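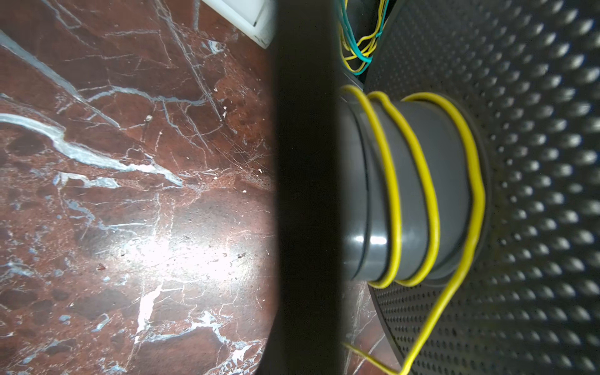
Photo: Nerka open day, Standen

Friday, May 17, 2019
By Henrique Cardoso
5 min read

Nerka opened its doors in Standen last weekend and I went along in the afternoon. The firm makes up wiring for lamps and small appliances, and it does a certain amount of repair work for people who bring things in. I had been meaning to go since February, when they moved from the old premises behind the station.

The bus is the 91 from the town centre. It stops at the bottom of the lane and you walk up past the tyre place. There was a paper sign on the gate and a table with name stickers, and tea in a side room. Entry was free. I was told they had let people in by groups in previous years but this time you could wander.

The first thing most visitors remarked on was the marble. It is a dark reddish-brown stone with white veins, some of them thick and branching, and it takes a good shine where the light falls on it. It also shows every crumb. There were small pale specks on it when I was there, and anyone who has worked with wire will know how quickly trimmings get everywhere. The stone came from Frade, a yard that had slabs left over from a hotel job, and Nerka got it at a price they were happy with. I asked whether it was cold to work near in winter and was told it was, very.

The wall behind is pale grey with a printed pattern of leaves and bamboo stems in a darker grey. It was up when they took the building over and they have kept it.

From there I went to look at how the wire is stored, as this is a thing I have never managed at home. I have a drawer. Nerka uses open plastic bins with a sloped lip at the front, standing side by side, so you can see what is in them and get a hand in without lifting anything down.

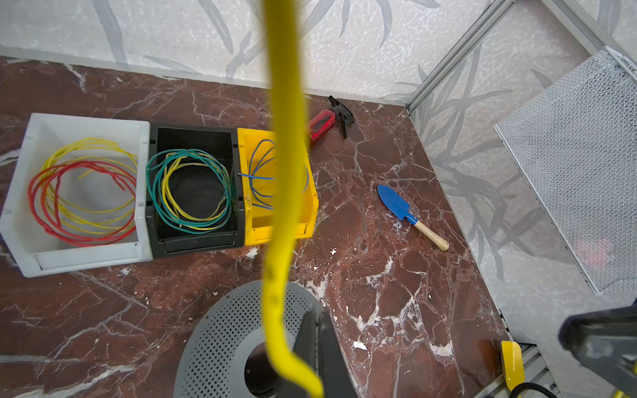

The wire is kept in loose coils and the colours are shared out between the bins. Red and yellow go in the white one, green and yellow in the black one, and the yellow bin has blue to itself. I would have expected yellow wire in the yellow bin, and said so. The reply was that the bins go by job and the colour of the plastic means nothing. Red and yellow are used together for one kind of lamp, green and yellow for another, so each pair lives together. A new starter gets it wrong for a week and then stops thinking about it.

Loose coils tangle less than you would suppose if they are made large enough. The method shown to us was to let the wire fall into the loop it wants to make and not pull it tight round the hand - pulling it tight puts a twist in, and the twist comes back at you when you use it. Loose ends are left sticking up so they can be found. We each had a go with a short length. Mine sprang open twice.

Full reels are in a separate store at the back, 200 metres to a reel, most of them bought from Lumex. The store was open but rather cramped and I did not stay long. Each reel has a card with a number on it, and when wire is cut the length is written down. The card nearest the door was 828 and had been filled in on both sides.

There was also a soldering demonstration in the afternoon, which I missed the start of, and a corner for children with beads and offcuts. The repair desk had a queue. People had brought bedside lamps mostly, and one man had a fan heater that they would not touch. They were clear about what they take and what they don't, and there is a price list on the door with the lamp rewiring at the top.

Tea was good and the cake had gone by three. Parking is poor, so I would take the bus or come early. The lane has no pavement for the last stretch, which is worth knowing if you have a pushchair with you.

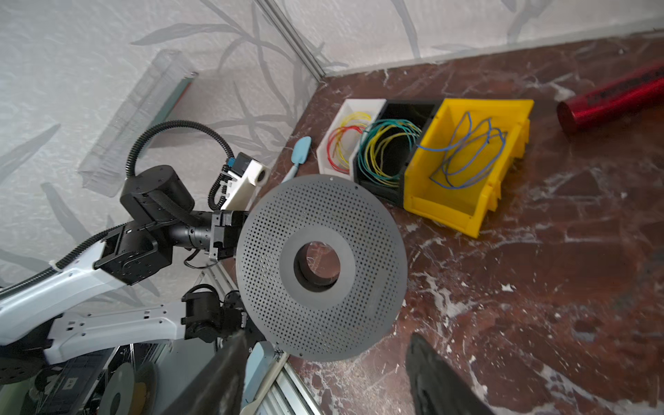
Can visitors buy wire on the day?
Short lengths are sold at the repair desk, cut from whatever is already open, and you pay in cash. Whole reels have to be ordered and take about a week to arrive.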